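Workshop tips: getting good night drives out of a small street robot

January 2018

I get asked a lot how I collect night examples for my little driver. The idea is simple enough: I steer it by remote along ordinary streets, it saves what its camera sees together with what my thumbs were doing, and later the learning program tries to copy me. The daft mistakes are all in the collecting, and I've made most of them so you needn't.

All four from the same outing, robot's eye view:

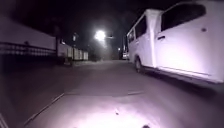
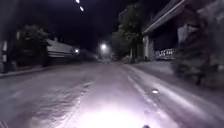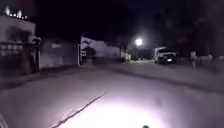
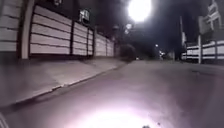

Start with the headlamp. Mine came out of a Zenberg bike set and I had it tipped far too low for weeks. The camera sets its brightness by whatever is brightest, so a hot patch right under the nose turns everything further off to soup. Tip the lamp up a finger's width at a time and drive the same bit of road after each change. A scrap of baking parchment over the glass helps too (tape it at the edges, well away from anything that gets warm!).

Lock the exposure if your camera lets you. My old Koyama doesn't, so I park facing the nearest street lamp for a slow count of six before I press record, and it settles down.

Go slowly. I know it's dull, but a blurry hedge teaches nothing, and at night the shutter stays open ages. I put a blob of glue under the throttle stick so I can't push it past half way, best fix I've ever made for no money.

Don't only save the tidy driving. My first batch was 586 clips of me going beautifully straight, and the thing learnt to go beautifully straight into a kerb. Now I drift off on purpose, start recording once I'm crooked, and steer back. Of the 2,109 clips I've got today, 199 are those wobbly ones and I'd like a lot more. Vasiliki Zacharopoulos put me on to that and she was quite right.

Give anyone on foot a wide berth and stop altogether if they look bothered. I blur faces and number plates the same evening, before the clips go anywhere near the Vusero box where I do the training.

Wipe the lens before every run with a dry glasses cloth, not your sleeve. Take a spare battery in an inside pocket when it's chilly. And write the street name on a bit of masking tape stuck to the memory card. I've still got one that just says "the long one, again".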